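Proyecto Umine, informe de avance de julio
Responsable: Eusebio Bedoya

Se han registrado 1,528 episodios bimanuales de los 2,000 previstos. 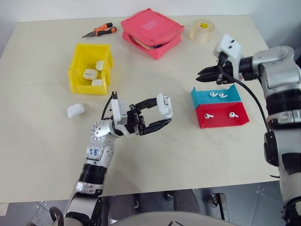

La política se entrena con demostraciones completas, sin segmentar. El conjunto incluye estuches de auriculares blancos en una cubeta amarilla y auriculares sobre una bandeja de dos compartimentos, azul y rojo. Sonano revisa las etiquetas.

Quedan 200 episodios por validar en Valderrama.

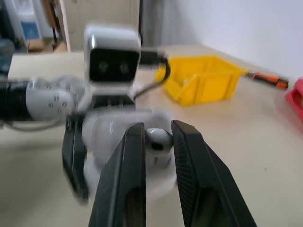
Terminada esa validación, se repetirá el entrenamiento con la misma semilla.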